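Products > Two-Arm Stations > Andlow Bench Pair > Visit and Demonstration

Andlow Bench Pair: see it work before you order

By Hala Salameh
Last updated: October 6, 2022

The Andlow Bench Pair is a two-arm station for laboratories, training rooms and small workshops. It comes as one set: two arms, two grippers, the base, the cables and the control software. The table is not included, and most customers use the tables they have already.

We do not sell the Bench Pair from a catalog only. Every customer is invited to our demonstration room in Sirnau, and we ask you to come before you sign the order. The visit takes 90 minutes and it is free of charge. You may bring up to 6 persons. If your group is larger, please write to us and we will divide it in two.

What is shown during the visit

The demonstration has a fixed first part and an open second part. In the fixed part our application engineer, Raghda Majali, runs short tasks which use both arms together. In the open part you can ask for a task of your own, with your own objects if they are not heavier than the limit in the data sheet.

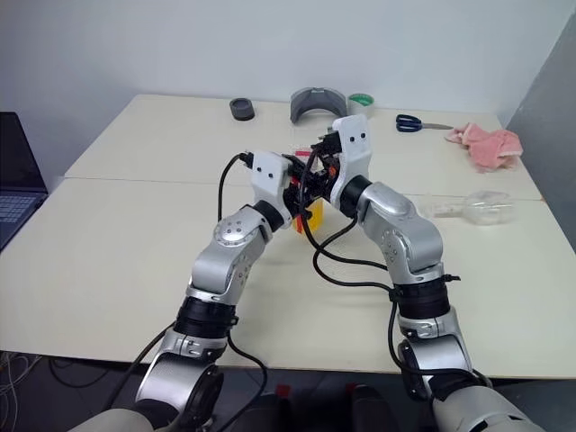 Two-hand holding is the function which customers ask about most. When both grippers hold one part, each arm must know how much the other is pushing, otherwise the part is bent or it slips. For this reason we like to show it on something small, like the yellow piece which the two grippers have between them over the middle of the table. A large box is easier, because it forgives an error of some millimeters. With a small part the fingers come very close to each other, and visitors can judge by their own eyes how the approach is made. Please also look at the cables. They are led outside of the arm and hang in a free loop near the gripper, so a cable can be changed without opening the wrist. Some customers prefer inside cables, and we understand this, but the exchange then takes much longer.

The station does not need a special surface. Two ordinary tables pushed together are enough, if they have the same height and do not move. We recommend to lock the wheels, if there are any, and to leave free space behind the base for the person who makes the service.

The open part

Afaf Azar plans the open part with you by e-mail in the week before. She will ask what you want to have picked, held, turned or poured, and she will tell you directly if it is not possible on the day. Glass and clear plastic are allowed. They are more difficult than solid colored objects, and you should expect that we need several attempts.

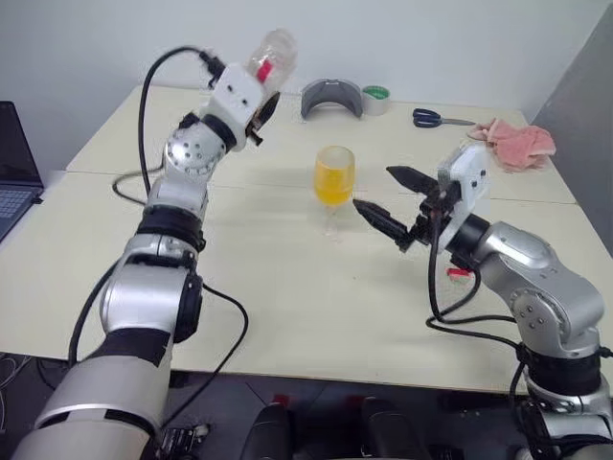 If a task does not succeed, we repeat it with other settings and explain what was changed. You receive the settings file after the visit. It can be loaded in any Bench Pair with software version 8 or newer.

In March we added a second appointment per day, so the waiting time is now shorter. Visitors from De Graaf and Tristard asked us for a longer session with programming included. This is possible as a paid training day, please ask Wing-yan Yu for the conditions.

Order information

Order number of the complete set: 2,831
Delivered with: two arms, two grippers, base, cable set, software license
Not included: table, computer
Spare gripper fingers: sold in pairs
Installation at your place: on request

To book a visit

Write to Kirsten Arnardóttir at the Sirnau office. Please give the number of persons, the language you prefer and a short description of your application. Closed shoes are required in the demonstration room. Photography is allowed, also during the open part, but please ask the other guests first.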